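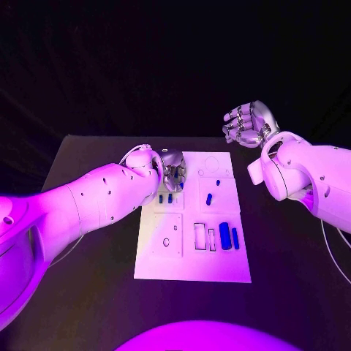
Varkum puts silver hands through the peg board, and publishes the fumbles

Aug 6, 2023 - Varkum, which tests robot hands for companies that would sooner not do it themselves, has released the first results of its two-armed bench trial. The trial compares multi-fingered hands from two makers, Stimico and Prilero, on a job most toddlers regard as beneath them: picking up blue pegs and putting them down again where they belong.

Both hands were fitted to the same pair of arms and run by the same Hsiao controller, with the same white task board and the same pegs. The pegs range from small ones that disappear between the fingers to a fat cylinder that refuses to. Everything else was kept as dull as possible, apart from the lighting.

The lighting was magenta. Part of each session was run under strong coloured light to see how the cameras coped when a white board stopped being white. Customers keep telling Varkum that their buildings are evenly lit. Varkum has visited some of these buildings.

Across 187 attempts per hand, the Stimico hand was quicker to close on the small pegs and more likely to let one tilt on the way to the board. The Prilero hand took its time and held straighter, then gave back much of its advantage by being slow to let go. On the large cylinder there was little to choose between them. Neither maker has asked for this to be put on a brochure.

Changing the light mattered more than changing the hand. Almost 10 per cent of attempts under magenta had to be abandoned before a finger touched anything, as the controller could not settle on where the peg was. Under plain white light that happened five times in the whole trial. Varkum had budgeted for a grip study and got a camera study as well, at no extra charge.

Cables also earned a section of the report. Routing them outside the arm makes swapping hands faster and gives the wrist something new to catch on. The report lists each snag, with the wrist angle at which it happened, for anyone who enjoys that sort of thing.

The full report includes joint settings, the peg dimensions and drawings of the board, so other labs can build their own and disagree properly. Failed attempts are in the same tables as the good ones. Makers were shown their own results before release and were allowed to correct errors of fact, but not of flattering tone.

A second round is planned for January, with softer fingertips and a third hand whose maker has yet to sign the paperwork. The magenta light will be back.

The report is free on request from the Varkum test desk. Printed copies cost $5, mostly for the staples.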